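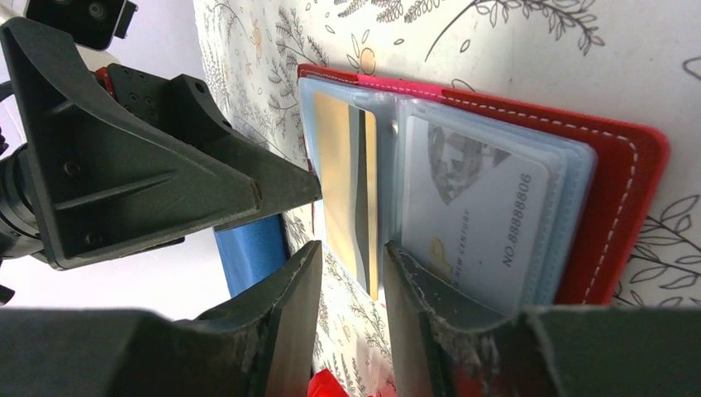

Red card holder, open, with the cards in.

We have had the cat for two months and I'm still not sold on the pheromone diffuser. Everyone told me to buy one before we brought her home in February, so the old dog wouldn't mind. I got the Pikden, plus a refill. The box says calm in days. The dog sulked behind the sofa for three weeks, then stopped, as I suspect he would have done with nothing plugged in at all. 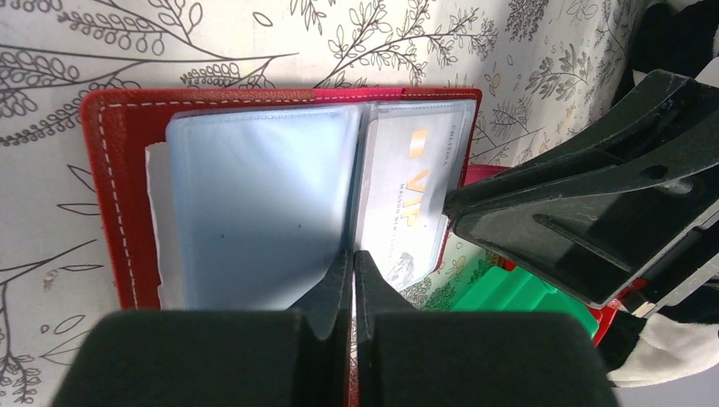
The other thing I was sold was swapping blankets between them, so each gets used to the smell. Moschos slept on the cat's. Jatar was sick on the dog's. I read a long thread about it, 544 replies, and half of them swore by it while the rest had pets who ignored each other for years. They now share the rug by the back door, a foot apart. I won't be buying another refill.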